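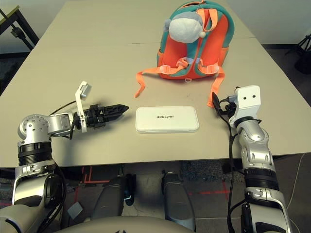

Orange and teal child's backpack with a chest strap and a plush toy at the top.

Trutell audio guide, Gajewski botanical garden
Reviewed by Bartosz Szulc

I distrust any garden that wants me to wear headphones. Still, the Trutell handset was included in our tickets on 1st September, so I gave it a fair go along the whole lakeside route.

The sound is clear and the buttons are big enough for cold fingers. That is the good part. You type in the number on the plant label, wait, and a man tells you where the shrub comes from. Number 843 gave me a Chilean fern. I was standing in front of a rose.
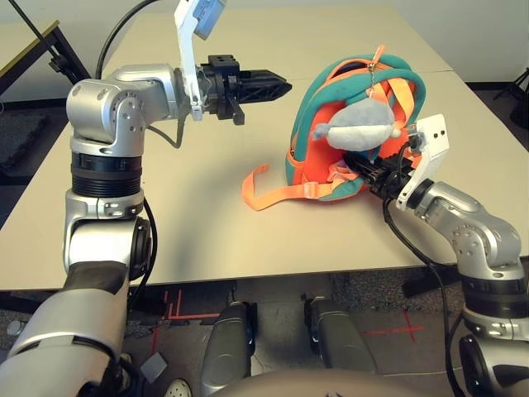
The alpine house was better. The commentary there is by Jarosław Jasińska, who plainly knows the plants and keeps each talk short. Elsewhere it drags – six minutes on a hedge is too much for anyone.

The map is poor. It sent us to the palm house by way of a locked gate, twice, and the battery gave up after three hours. The desk swapped it without fuss.

I'd use it again for the alpines if it came free with the ticket. I wouldn't pay extra, and the paper leaflet has a better map.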